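Lightfoot Refill Shop Opens Its Doors in Skistov

SKISTOV, Saturday, July 30, 2022 – Hi everyone, Vilmos Dudás speaking (well, typing), and I'm so happy I finally get to send this one out! Lightfoot, my little refill shop for shampoo, dish soap and hand lotion, opens today at 178 Kutano Street. We've been selling from a market stall since January, and now we've got real shelves and a door that sticks a bit.

You bring your own bottle, we weigh it, you fill it up and pay for what's inside. Small bottles are very welcome, travel ones too.
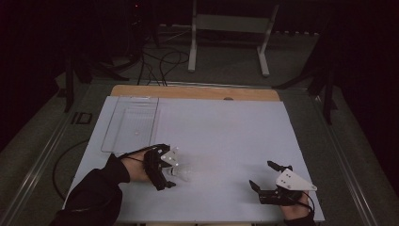 Do I have to buy a container from you?

Any clean one with a lid will do, and if you forget yours there's a basket of donated ones by the register, free to take.

We're starting with 6 soaps and 2 lotions, all mixed for us by Didex, a family business just up the road. The unscented dish soap was the big seller at the stall, so I've ordered plenty (my back can confirm this).

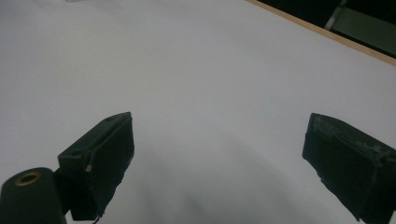
The lavender lotion took longer to get right, and I went through a lot of test batches at home before I was happy with it. My sister still has most of them.

We're open Tuesday to Saturday, 10 to 6. Press are welcome to drop in anytime, and I'll put the coffee on!

Contact: Vilmos Dudás, Lightfoot, 178 Kutano Street, Skistov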